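Grellow: a household spending diary, in plain text

Hello, and thank you for stopping by! Grellow is the spending diary that Mamta Gautam and I kept while we were between countries, typed up and tidied so that other people can poke at it. There are 2,174 entries, one per line, covering 105 weeks of groceries, bus fares, birthday presents and the odd thing we swore we wouldn't buy until after the move (the good kettle, I'm looking at you).

What's in the folder

diary.csv has the entries themselves. wants.csv is our want list, with the week each thing went on and the week it came off, if it ever did. notes.txt is me rambling about both, and you can skip it with a clear conscience.

Each line in diary.csv has a week number, an amount, a currency, a category and a comment. The comments are just as we wrote them, apart from names of friends, which Geetha Nambiar kindly went through and replaced with initials. Amounts are in whatever we paid at the till — I never converted anything, so please do that yourself before adding up columns. 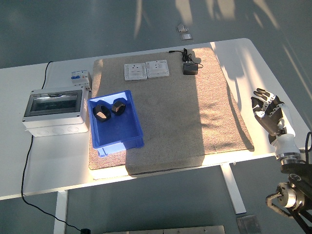
Blue tray, wall sockets and a power adapter on the speckled mat.

Known problems

Two weeks are missing, both in September, when we had family staying and the notebook went into a suitcase. The "house" category got very baggy toward the end and holds everything from light bulbs to a rug. Cash tips were mostly forgotten. If you find a typo, it's mine, and I'd love to hear about it!

Using it

Do whatever you like with the files, including in class. Santosh Vishwakarma made some lovely charts from an early copy and spotted that I'd entered the same dentist bill twice, so the current version is better for it. Please mention Grellow by name if you publish anything, and drop me a line too — I do enjoy seeing where it ends up.

Leopold Wallner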